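Kitelow changes how it portions wrapped sweets

Kitelow, which supplies sweets for event tables and hotel reception desks, has changed its portioning method at the Tarnent packing room. From July, wrapped pieces are portioned by the cup from a wide bowl. The previous method used a scoop and a flat tray.

Each batch is tipped into a round metal bowl and levelled by hand. Portions go into a short straight-sided cup, filled to just under the rim, and the cup is then emptied into a carton liner. A full carton holds 24 portions. Cups are check-weighed at the start of each run and again after every second carton -- the tolerance is 2 grams either way.

The company said the scoop tended to catch on the twisted ends of the wrappers and tear them. In a trial of 400 portions for the Jalali order, torn wrappers fell to 7, and these were removed before sealing. Fill weight was also steadier, although the cup is slower to load than the scoop.

Tables are wiped down between batches and left clear except for the bowl and the cup in use. Mixed colours are not yet covered by the method. Kitelow intends to test them for its Mudance range, where two wrapper sizes are packed together and the cup may need to be taller.
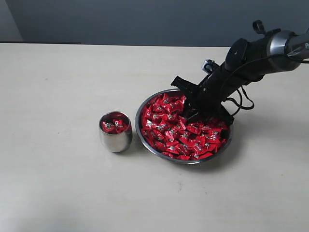
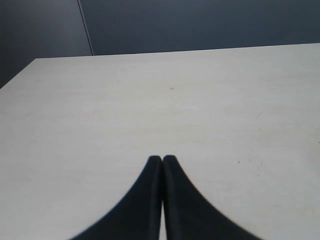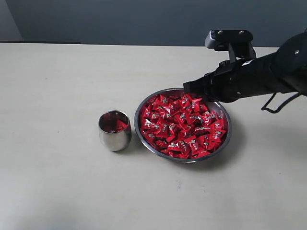

Can the same cup be used for unwrapped sweets?

Unwrapped sweets are kept on a separate line with their own cups and bowls. They settle more closely than wrapped pieces, so a cup filled to the same level would be over weight.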